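## 4 Haushalts- und Werkstattaufgaben: was die Anlage übernehmen kann

Dieser Abschnitt gilt für den zweiarmigen Tischaufbau Griston mit der Steuersoftware Wusside. Er beschreibt, wie eine Aufgabe eingerichtet wird, und nennt die Grenzen, mit denen im Alltag zu rechnen ist. Die Montage der Arme ist in Abschnitt 2 beschrieben, das Einlernen der Greifer in Abschnitt 3.

### 4.1 Geeignete Aufgaben

Aufräumen auf einer ebenen Fläche, Deckel und Klappen bewegen, leichte Gegenstände umsetzen – dafür ist Griston ausgelegt. Ein aufgeklappter Laptop gehört zu den mittelschweren Übungen: Der Deckel ist dünn, das Scharnier leistet Widerstand, und das Gerät kann auf der Unterlage verrutschen.
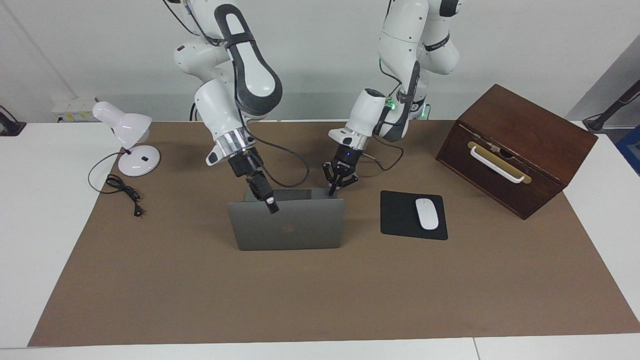
**Kann die Anlage heute schon eine Haushaltshilfe ersetzen?**

Davon ist sie weit entfernt. Sie erledigt einzelne, vorher eingelernte Handgriffe an einem festen Platz. Treppen, Wäscheberge, nasse Böden und alles, was eine eigene Entscheidung verlangt, bleiben beim Menschen.

### 4.2 Aufgabe einrichten

1. Unterlage glatt auf den Tisch legen. Falten vor dem Start ausstreichen.
2. Gegenstände so hinstellen, wie sie auch im Alltag stehen. Eine zu ordentliche Startposition führt später zu Fehlgriffen.
3. Netzkabel von Lampen und Kleingeräten aus dem Fahrweg der Arme nehmen. Stecker, die nicht gebraucht werden, dürfen auf der Unterlage liegen bleiben, solange kein Greifer darüber hinwegzieht.
4. In Wusside das Menü *Aufgaben* öffnen und *Neu* wählen.
5. Greifkraft für dünne Deckel auf Stufe 2 stellen.
6. Die Bewegung von Hand vorführen. Für einfache Klappbewegungen reichen 10 Durchgänge, bei wechselnder Lage des Gegenstands werden bis zu 90 benötigt.
7. Probelauf mit halber Geschwindigkeit starten und bis zum Ende beobachten.

**Hinweis:** Nach jeder Änderung am Aufbau, auch nach dem Verrücken einer Lampe, ist der Probelauf zu wiederholen. Licht und Schatten wirken sich auf die Erkennung aus.

**Vorsicht:** Während des Laufs nicht in den Arbeitsbereich greifen. Die Arme halten bei Berührung an, der Greifer kann aber geschlossen bleiben.

### 4.3 Klappbare Geräte

Beim Schließen eines Laptops arbeiten beide Arme nacheinander oder gemeinsam. Der Druck auf den Deckel soll von oben und nahe der Vorderkante kommen. Liegt der Greifer zu weit hinten, bleibt vorn leicht ein Spalt. Das Kabel am Handgelenk braucht genug Spiel, darf aber nirgends einhaken. 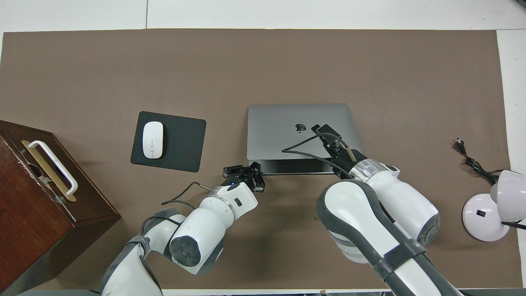

Ob ein Deckel wirklich ganz geschlossen ist, meldet Wusside nur anhand der Gelenkstellung. Eine Sichtprüfung ist deshalb weiterhin nötig, vor allem bei fremden Geräten. Für Mäuse, Stifte und andere kleine Teile neben dem Gerät wird eine eigene Aufgabe angelegt. Werden beide Abläufe in einer Aufgabe gemischt, steigt die Zahl der Abbrüche deutlich.

### 4.4 Meldungen

- **Code 13:** Greifer hat keinen Kontakt. Lage des Gegenstands prüfen und ab Schritt 7 wiederholen.
- **Arm wartet:** Der andere Arm ist noch im gemeinsamen Bereich. Kein Eingriff nötig.
- **Kraftgrenze erreicht:** Lauf beenden, Arme in Ruhestellung fahren, Scharnier von Hand prüfen.

Ersatzfinger und Kabelhalter sind über Hendriks erhältlich. Einstellungen für Kisten mit Griff und für Schubladen stehen im Beiheft Plirkcombe.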